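Godoy Police Department Opens Prescription Drug Drop Box at Drotis Street Station

GODOY, March 2024 - The Godoy Police Department has installed a permanent drop box for unwanted prescription drugs in the lobby of its Drotis Street station. Residents may use the box at any hour the lobby is open. No name, address or proof of residence is required.

The department began planning for the box in January, after the close of its most recent one-day collection. Officers took in 191 pounds of medication at that event, and 86 households asked to be told of future dates.

Tablets, capsules, patches and pet medicines will be accepted. Liquids must be in their original bottles with the caps closed. Needles, inhalers, thermometers and illegal drugs may not be placed in the box. Residents who find a substance they believe to be illegal should leave it where it is and call the department's non-emergency line.
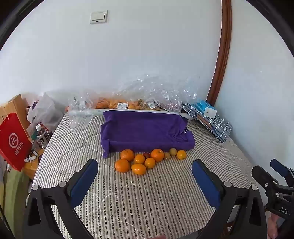

Two officers will empty the box together each week. The contents will be sealed, weighed and logged before they are moved to the evidence room, where they will be held until they are destroyed. Labels may be left on bottles, but the department asks residents to black out personal details first.

The steel box was bought with a $2000 grant from the Taka County Public Safety Fund. A second box is planned for the Oleo substation - the opening date will be announced once work on the entrance there is complete.

Printed guides in English and Spanish are available at the front desk.

Media contact: Godoy Police Department, Office of Public Information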